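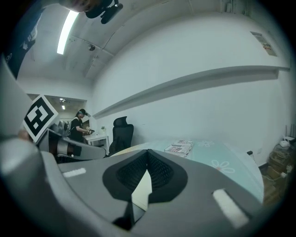
Iraís Zepeda wrote in after the last gallery to say that a plain white wall is only waiting for a good long shelf, and that people should stop fretting over what to put on it. I was so pleased to get that note! We have been slowly sorting out the back room at Sorketti since February, and the wall has taken up more of our talk than all the rest put together.

The white shelf runs along it nicely, and the small framed picture hangs up high with its bit of orange and brown – I do like some colour in a white room. The router still lives on the stack of cardboard boxes in the corner, near the socket, with its cables trailing down to the floor.

Next on the list is a proper low cabinet for that corner. Khoo have one at 134 cm long and Stostier do a longer one at 146, and I have measured for both more times than I care to say. If you have either at home, do write and tell me how the doors have held up.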